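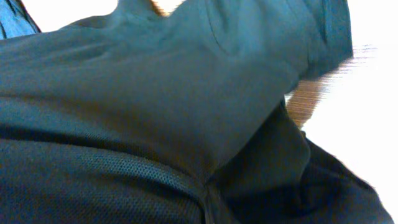 Yufang Long objected last week that grain is a weaver's word and has no business in a unit on knits. A knit has no warp and no weft, so what is there to line up? The objection is fair, and the notes below use wale and course where the older handout said grain.

Unit 4: Knits, Stretch and Drape

Wales are the columns of loops that run up the fabric. Courses are the rows that run across. A plain jersey stretches more along the courses, so most tops are cut with the courses going around the body.

Drape depends on fiber, yarn and how tightly the loops are packed. A slack jersey falls in soft folds. A tight one stands away from the body and creases at the bend of the arm.

Mesh is knitted with openings left on purpose. It moves air well and snags easily. Pin inside the seam allowance only.

Stretch test
Fold the swatch along a course, away from the cut edge. Mark off 10 cm. Pull until the fabric resists and read the ruler. 15 cm means 50 percent stretch. Let go and measure again. If it stays at 11 cm or more, write "poor recovery" on the card.

Seams
Sleeve seams carry the most strain. Use a narrow zigzag or the overlock. A straight stitch will pop the first time someone reaches for a shelf. Press, don't drag the iron.

For November
Read the Mudard chapter on weft knits, up to the section on ribbing. Bring two swatches of different weight and your finished stretch cards. Pattern 434 is the one with the set-in sleeve; 424 is the raglan, and we won't get to it until the next unit.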